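Ticket 202: Toy sorting table, mesh basket overfull
Site: Billanport playroom
Status: Open
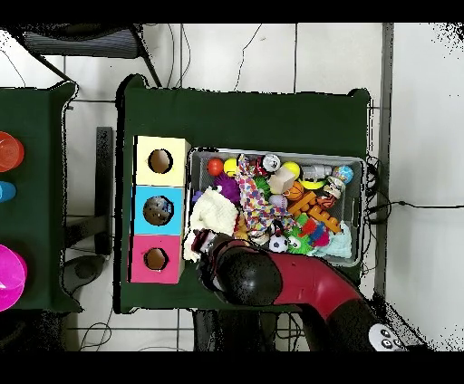 Attachment 1: sorting boxes and grey basket, green table.

Reported Sunday: Small toys are getting buried in the mesh basket and the kids tip the lot out to find them. Balls, blocks, foam letters and cloths are all stored together. The three coloured boxes with the round holes are meant for sorting but end up stacked to one side.

Tried so far:
- Took the cloths out and put them on the shelf. They were back in the basket by the next session.
- Set the boxes side by side, pink, blue, cream. Worked for the small balls. The soccer ball stays in the basket.
- Swapped in the Hustent tub from room 2. Too deep, same problem.

Reply from Solanki stores: We can send a second mesh basket, same size. Suggest balls in one, everything else in the other. Cloths to go in a drawstring bag. Please confirm there is room on the table with the boxes unstacked.

Update: Table measured, two baskets fit if the boxes go along the back. Basket and bag requested. Labels still to be made. Leave ticket open until they arrive.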